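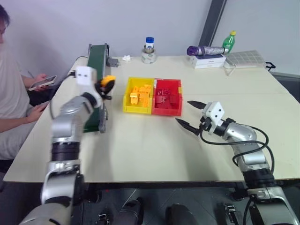
Swifts gone already?

hodovlane
Ours left at the end of July, or so I thought, and then this evening a single bird went into the hole under the gable as if it had never been away. We've had a pair up there for 4 summers now and I've grown silly about them (my tea goes cold most nights!). Could it be a late youngster still in the nest? I'm reluctant to put a ladder up and frighten it.

Barbieri
Please don't use the ladder! A late brood is quite likely after the wet June we had here, and the parent may only come in a couple of times a day with a great throatful of flies. Sit out from eight till dark with a blanket and a biscuit and you'll soon know.

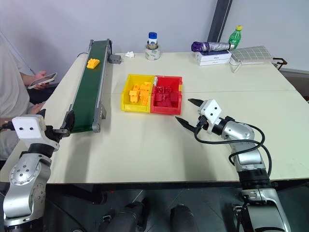

pakmont_pete
I'd be more doubtful, I'm afraid. We get young birds looking into holes at this time of year, and they're only house hunting for next summer. One visit doesn't make a nest, lovely as it would be.

Barbieri
Fair point Pete, but they usually bang at the entrance and go off again, whereas hodovlane says it went right in. I'd still bet on a chick.

hodovlane
Well, I sat out with the blanket. In it went at ten past eight and I could hear a thin sort of squeaking, though my husband says that was the gate. I'm leaving the loft light off and keeping the cat in of an evening, to her great disgust.

pakmont_pete
Squeaking is more promising, I'll give you that. Gate or no gate, do let us know.

Comments (2)

Bujar Nedeljković
We had one stay until September at Eriten, and I was so fond of it by then that I missed it for weeks.

mossy_wren
Lovely thread. Has anyone tried playing calls to bring in a second pair?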